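Lurell Brings Slatted Bottle Rack and Botanical Table Covers to Small Kitchens

Jan 3, 2018
By Hertta Ikonen, Lurell

Torham. Lurell, a maker of storage goods for the home, announces that its new rack for bottles and jars is now available in the Torham shop and by mail order. The rack belongs to the Brendside series, which was shown to shop owners for the first time in November.

The Brendside series is made for people who have a small kitchen and must keep their drinks on the table, on a shelf or on the floor of a pantry. During the preparation of the series we visited 12 homes in the Torham area and asked the families where they keep their water bottles. Many of them answered that the bottles stand in the way at every meal, and that they are moved from one place to another the whole day.

For this reason the rack is low and open. It has brown rails, and between the rails there are clear ribbed panels, so the color or pattern of the table can be seen through it. The rack can be used alone, or two racks can be placed side by side. It can also be set at an angle in a corner, when the table is not deep enough.

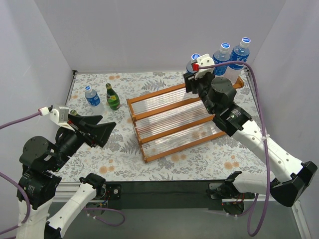 Page last changed: Jan. 5, 10:40

Together with the rack, Lurell presents a table cover with a printed pattern of grey leaves, fern fronds and orange-tan blossoms on a pale off-white ground. The pattern was chosen after a long discussion in our design room. We wished to have a calm background for the daily things, which often have strong colors, for example the blue label of a water bottle. The orange-tan of the blossoms goes well with the orange-brown of the rails.

"We did not want to make a piece of furniture which asks for a new kitchen," says Hertta Ikonen, who is responsible for the Brendside series. "A customer should be able to put it on the table she already has, and take it away again when the guests are coming."

The first delivery consists of 370 racks. A second delivery is planned for the spring. The table cover is sold in 3 sizes, and the largest is suitable for a dining table for six persons. Customers who buy the rack and the cover at the same time receive the cover at a reduced price until the end of the month.

The series is also sold by Huttunen, our partner for household goods, in nearly all of its shops. Retailers who are interested in the series may ask for a price list and a sample of the printed cover from the Lurell office in Torham.

Related items
Lurell and Huttunen extend their cooperation
Opening hours of the Torham shop in January
Brendside shelf inserts: answers for retailers
New colors for the Lurell bread box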